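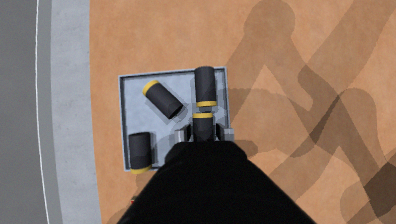 *Tray with four dark cylinders, yellow bands at the ends.*

**Talk notes - running a small label out of Gredside. Keep it loose, don't read off the page!**

Hi everybody, thanks for coming out. I'm going to talk about how I make clothes, which is mostly a talk about coats, and then about a mistake I made with a lining that cost me most of a season. Ask me things as we go, I like being interrupted.

(Wait for the latecomers. Drink some water.)

## Where I started

I came to fashion sideways. I was doing alterations - hems, zippers, wedding stuff, a lot of bridesmaids - and I did that for 3 years before I drew anything of my own. I'd still tell any student in this room to go do alterations for a while. You get to open up other people's clothes. You see where a cheap jacket saved money and where an expensive one did too (often the same spot, the sleeve head).

My first collection was eight pieces, and six of them were coats. I didn't plan it that way. I kept starting on a dress and then putting sleeves on it, and then a collar, and then it needed pockets.

Pass around the gray wool sample now, the one with the raw edge. Get it back this time.

## Naming the label

Quick story. The label's called Starnent. People ask if it's a place or a family name and it's neither, I made it up on a bus because every real word I liked was taken. It looked good on a woven tag, and I had a tag quote that ran out at the end of the month. So there you go.

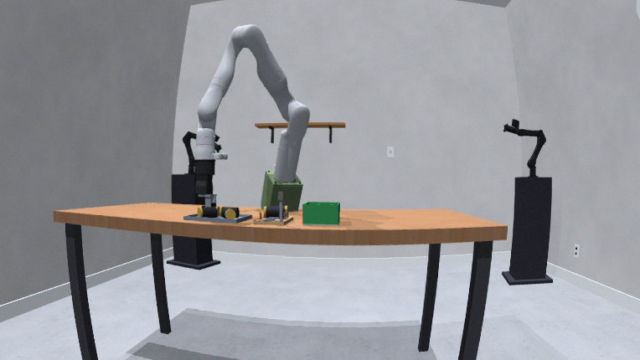
## The Lahtinen coat

This is the one most of you know, if you know any of it. Put the coat on the stand here. Walk around it once so the back gets seen.

It's cut in five panels with no side seam. The back panel wraps forward and meets the front just ahead of the arm, so when you put your hands in the pockets the whole thing swings a little. I made four toiles in muslin before it hung right, and the third one was so bad I cut it up for dust cloths.

The wool is heavy! A coat this long eats fabric, and I can't piece it together from leftovers because the nap shows. I lay every panel facing the same way, even the facings, and yes, it wastes cloth. I've tried flipping the facings to save some and I could see it from across the room every single time.

Price - somebody always asks, so say it early. It sells for $645. The first run was 60 coats, all sewn in Gredside, and I hand-finished every hem myself, and I won't be doing that again. My thumbs hurt until April.

## The lining thing

Okay, the mistake. I'd found a lining called Reltura, a lovely slippery twill in a deep rust color, and I ordered 340 yards of it on the strength of one swatch the size of a playing card. I didn't wash it. I didn't steam it. I held it up to the window and went "ooh."

Then I pressed the first finished coat and the lining pulled up along the hem like a window shade.

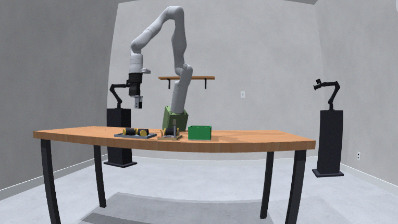
I'd already cut half the run by then, so I had two choices. I could recut all those linings a size longer and hope, or I could steam the rest of the bolts first and let it all shrink before I touched it again. I ended up doing both. The cut pieces got an extra band at the bottom in a cotton sateen, and people now think the band is a design feature. I let them think so for a good while, and then I kept it in the next version, so I guess it is one.

(Turn the hem up and show the band. Second row should be able to see it from the left.)

What I do now: I buy one yard of anything new, cut a square, draw around it on paper, then steam it, press it, steam it again and lay it back on the paper. Takes half an hour. If students want the template for this I have copies in my bag.

## If there's time

- Pockets, and why mine sit lower than the pattern books tell you
- Buttons - bring out the jar
- What I'd change on the collar (the stand's too tall, I know, I know)

Leave at least ten minutes for questions. Coat stays on the stand afterward and anyone who wants to try it on can, it's a medium but it's generous.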